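Draltow 7 teaches its simulated robot to give up sooner

2026-04-15

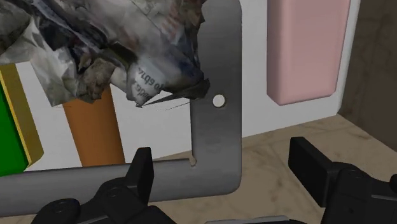
Gedever has released version 7 of Draltow, its grasp planning software, and the headline feature is quitting. The new planner will abandon a bad idea after 500 milliseconds, where its predecessor would happily chew on one until an engineer came back from lunch and killed the process.

The company, which sells planning and control tools to people who would prefer to write neither, says most of the work since November went into clutter. Older versions of Draltow were good at a block on a table. They were less good at a block on a table with a rod across it, a plate beside it and a wad of newspaper draped over the whole affair, and customers have an irritating habit of owning tables like that.

Crumpled paper gets a section of its own in the release notes, and the tone is that of someone describing a difficult in-law. The old collision checker wrapped every object in a convex hull, a sort of tight imaginary bag. A bag around a ball of newspaper takes in a great deal of air, and the planner treated all of it as solid. Perfectly good approaches were thrown out for hitting nothing. Version 7 breaks such shapes into smaller pieces and checks the gripper fingers against each one, with a separate margin for thin edges and torn corners.

The price is time. Gedever's own test set has 583 simulated scenes, and on 17 of them the new checker is slower than the old one. The release notes list all of them by number under the heading "Known disappointments," a phrase we would like to see adopted across the industry.

Tabletop scenes for the test set are put together in Tivley, the company's scene generator, which drops household and workshop objects into a simulator and lets physics sort out the argument. Tivley has been updated too. It can now reject arrangements in which two objects share the same space, a problem users had been reporting for several versions under a variety of titles, most of them polite. The check is off by default. Gedever says turning it on would change everybody's benchmark numbers, and it would rather everybody did that to themselves.

Perception gets a smaller update. The segmentation module used to see printed text on a curved surface and conclude that it had found several small, dark, very flat objects, then ask the planner to pick them up. The planner, to its credit, tried. The retrained model is supposed to treat print as part of whatever it is printed on. Gedever gives no figure for how often it succeeds and describes the improvement as "noticeable," which leaves room.

Then there is the log viewer. When a grasp is rejected, Draltow now names the finger, the object and the point on the path where the two would have met. Previously it returned the message "plan failed," and in the case of a more serious error, "plan failed" twice. Users can step back through the rejected path from the gripper's own camera view, and can switch individual objects off to find out which one was causing the trouble. Switching off the table is permitted but produces a warning.

One early customer, the parts-sorting firm Amini, has been running a preview build and reports that its engineers now spend less time guessing at failures and more time disagreeing about them. It has asked for a way to leave comments in the log. Gedever says it is considering this and has asked what sort of comments.

Upgrading from version 6 means converting the old configuration files, and a script is included. The script does not handle custom gripper models, so anyone with unusual fingers will need to re-enter the joint limits by hand. Saved plans from earlier versions will not load at all.

Draltow 7 and the matching Tivley build are available to current license holders through the usual download page. Support for version 5 ends in November.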